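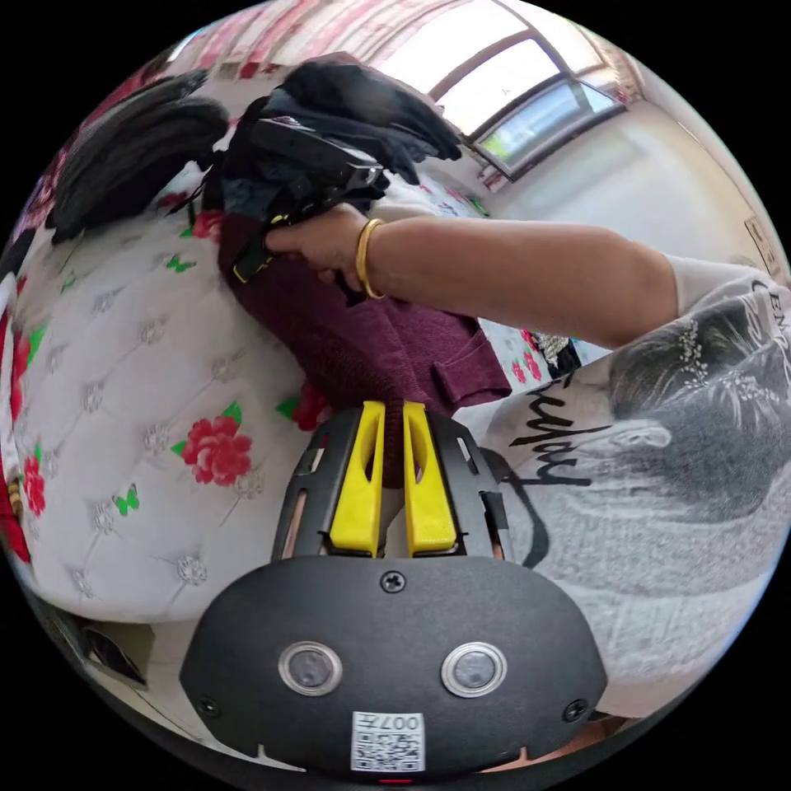 3.2 Gripper setup and upkeep

Each operator works with a pair of hand-held grippers. The two yellow fingers slide on slotted black rails, and the housing behind them carries a QR label used to match the unit to its calibration file. Before a session in Khunthong, Yupin Siriwan closed the fingers on a gauge block and logged the reading. A unit off by more than 2 mm went back to the bench.

Knitwear was the hardest load on the fingers. Lint built up in the rail slots and slowed the return stroke, so the slots were brushed out every 75 grasps and the housing screws checked at the same time.
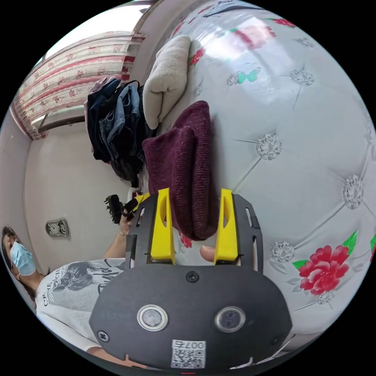
Figure 2. Gripper holding a folded maroon knit, bedroom site.

Fingers were replaced in pairs after 4000 grasps - sooner if the tips had worn smooth. Sakda Phetsri did the swaps on Thursday mornings and repeated the gauge check before the unit was used again. Readings taken before and after a swap were kept in separate logs.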